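Grisska Bead & Findings Shop - Questions we get a lot

Last updated in July. Prices may of changed, check the basket.

Do you have a real shop?
Yes, in Faltmont, behind the post office. Small. Ring the bell if the door's shut, we're probably packing orders.

How long does delivery take?
Two to four days in the UK. Abroad, no idea really - a week if you're lucky, three if customs gets hold of it.

What's the smallest order?
No minimum. Postage is the same for one clasp as it is for a full bag though, so most people wait and do a bigger one.

How many jump rings in a bag?
500 in the standard bag, 2,000 in the trade bag. Packed by weight so you might get a couple over. Never under, or tell us and we'll send more.

What size ring do I need?
Bracelets, 5 or 6 mm. Charms on a thick chain, go up to 8 mm. If it's for a keyring use a split ring, jump rings pull open.

Are the Plistari chains real silver?
No. Silver plated on brass. The Ibarra ones are sterling and stamped. Plated is fine for earings but will wear on a bracelet you have on every day.

Is anything nickel free?
Anything with NF at the end of the code. If it hasn't got NF, assume there's nickel in it.

How should I store small bits?
Clear box with a lid and dividers. One size per cell. Label the lid. Keep plated and sterling apart, and drop a strip of anti-tarnish paper in with the silver. Work on something pale and plain so you can find what you drop.

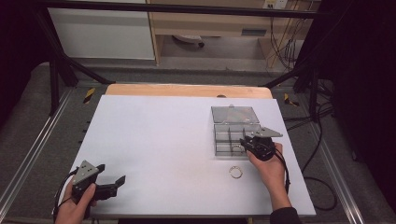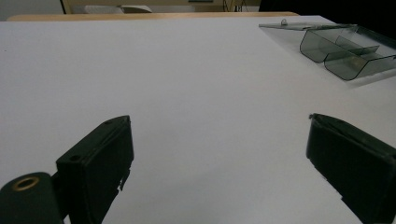
Can I return things?
Unopened bags, yes, 30 days. Cut chain, no, sorry. Opened bags no, unless the fault's ours.

Something's missing from my order
Check the inside of the bubble wrap first, small bags stick to it. Then email with the order number. A photo of the packing slip helps.

Do you do trade prices?
Yes. Spend over £678 in a year and it switches on by itself, or email if you've got a business and want it sooner. Why that number - old till system, long story.

Can you mend my necklace?
Simple ones, yes, bring it in. Clasps and broken links usually done while you wait. No soldering, no pearls restrung before Christmas - the list is full by October.

Do you run classes?
Not at the moment. Might start again in spring, it'll go on the news page if we do.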